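Norngate Heat Savings Pilot: progress report to the Garrido Fund, period ending May

We said in our application that we would report what we found whether or not it flattered the program. This report covers the second stretch of the grant, and I would ask the board to read the savings section with some caution.

Enrollment. The target was 68 homes and we have 68 signed up. That figure will look good in the annual summary. It tells you very little. A signed form gets a household a free thermostat, and a good many of the people who took one have not opened the instructions.

Savings. Prostano, who supply the thermostats, claim a 12 percent drop in heating use. Their number comes from their own software, which compares each home to a "typical" home that they define. We asked how it is defined and got a brochure. Our own check uses the gas bills that households agreed to share, and so far it shows a smaller drop that could easily be the mild spring. I would not put a percentage on it yet, and I would rather the fund didn't either.

Home visits. Zulham finished the draft checks on the east side and is behind on the west side. Their reports are clear and the work seems decent. The delay was blamed on parts in April and on scheduling in May. We have asked for a single date and are holding the last payment of $2000 until the visits are done.

Tenant survey. More than half the forms came back, which pleased everyone except me. The questions were written by the people running the program, and "How much has your comfort improved?" does not leave much room for someone whose bedroom is still cold. We have rewritten 4 of the questions and will send them out again in the fall.

What we need from you. Please do not approve the expansion to a second neighborhood on the present evidence. One full winter of bills would settle most of this. The cost of waiting is small, and the present budget covers it if the printing line can be moved to data entry. 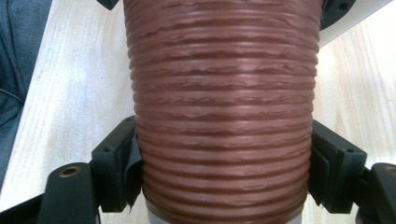
The printing line is underspent anyway, as we dropped the second mailing. If the board agrees to the move, we can start entering last winter's bills right away and have a proper before-and-after comparison ready for the next report.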